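Toasting Bread in a Two-Slot Toaster Without Burning the Edges

Toast is easy to get wrong with thin or uneven slices. These steps work for sandwich bread and for day-old loaves you cut yourself.

Set the toaster on a clear part of the table before you plug it in, with the plate close by.

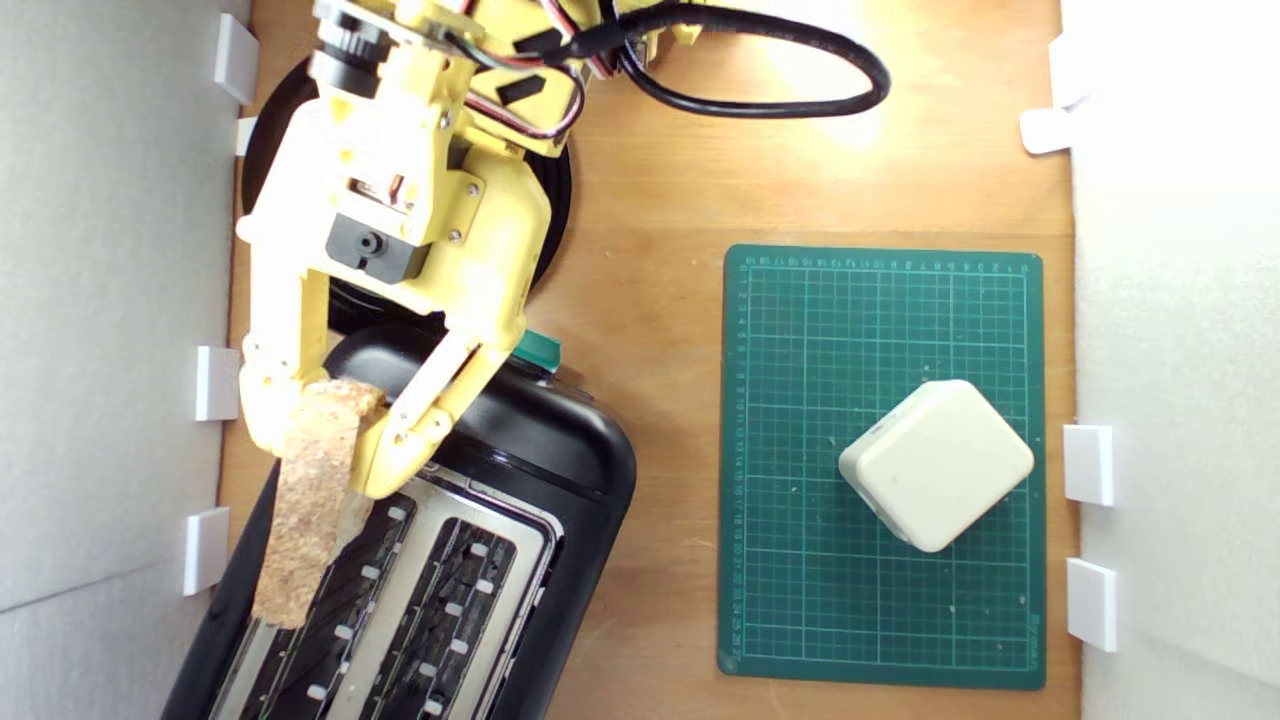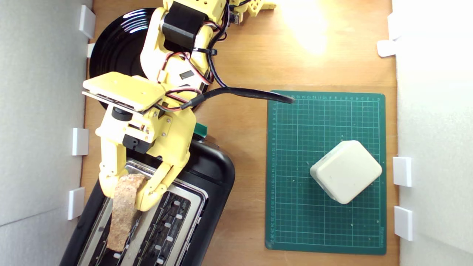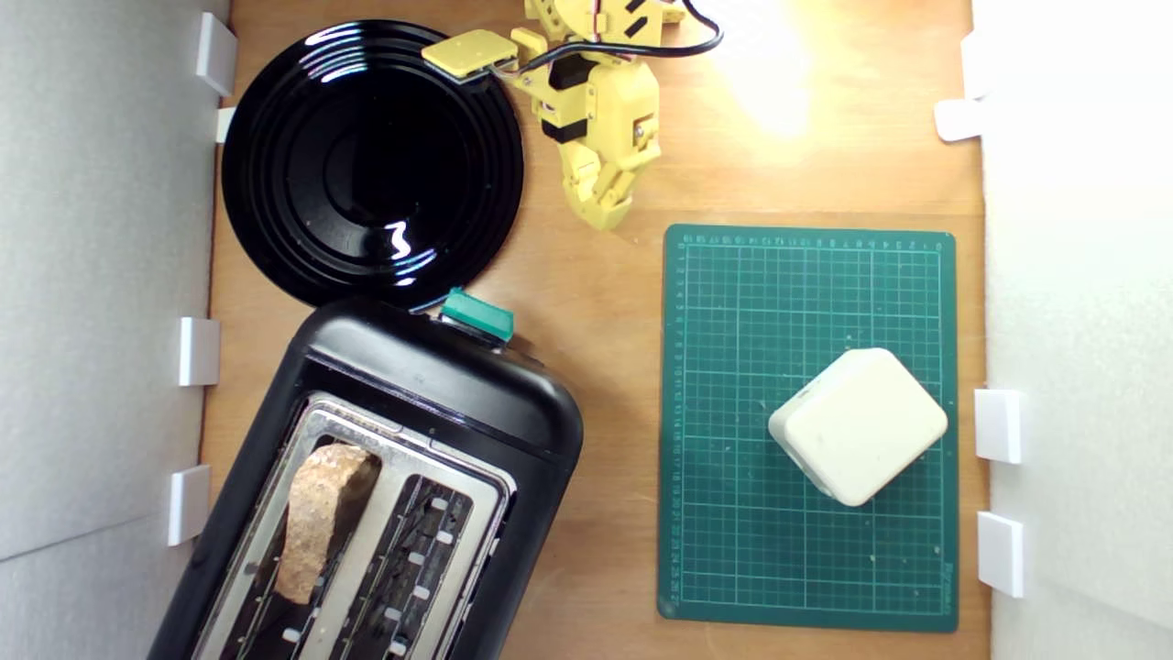
1. Cut the bread evenly. A slice that is thick at one end browns badly at the other.

2. Hold each slice by the top and lower it straight down. If it catches on the guard wires, lift it out and turn it over.

3. Start on a low setting. Frozen slices need roughly 18 seconds more than fresh ones in my kitchen.

4. When the bread pops up, wait a moment, then take it out by the top edge. Never reach into the slots with a knife or fork.

5. Stand the slices against each other for a minute before buttering. Laid flat right away, they go soft underneath.

Unplug the toaster and let it cool before emptying the crumbs. Kevin Ó Dálaigh wrote in November to ask how often. I do it every 10 days, more often with seeded bread. Wipe the outside with a damp cloth and dry it well.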